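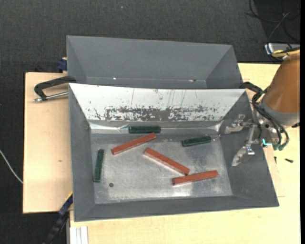
## January, bench notes, fraud case review (Nanholm file)

Picked this up again at 8:40. Keith Ashby wants my view on whether the Nanholm chat logs hold up as evidence. My view so far is that the prosecution summary is a lot more confident than the logs are.

What we have:

- 227 messages exported from one phone, as a PDF. No original device image in the bundle. I've asked for it.
- A payment list from Merrick showing 2 transfers, 3,000 each, to an account in the defendant's name.
- A plea to one count out of the original set. The rest were dropped and the papers don't say why.

The summary says the messages "run continuously." They don't. There is a gap of 27 hours right before the first transfer, and the message after it starts mid-argument. Could be a phone call in between. Could be deleted messages. The examiner's report doesn't mention it either way, and I don't like that.

Ran the PDF text through Oria to sort by sender. It put several messages under the wrong name wherever the display name changed, so I threw the output away and did it by hand. Took over two hours. Don't trust the Oria table if you find it in the shared folder, I've renamed it OLD.

Time zones: Merrick stamps are UTC. The chat export doesn't say. If the chat is local time, transfer 1 lands before the message that supposedly asks for it. Somebody should have checked this before the sentencing hearing. Maybe they did, but it isn't written down anywhere I can find.

Dodholm sent a one-page letter saying the victim's account was "compromised." Compromised how? No login records attached. I'd give it almost no weight until we see them.

None of this means the plea was wrong. He admitted it, with a lawyer present. But Keith asked about the logs, and on the logs alone I wouldn't sign.

To do:

- chase device image
- ask Merrick for the raw transfer records, the PDF won't do
- get the export settings from the examiner, time zone first
- reread the plea transcript, pages on the dropped counts

Stopped at 4:15. Still no reply about the image.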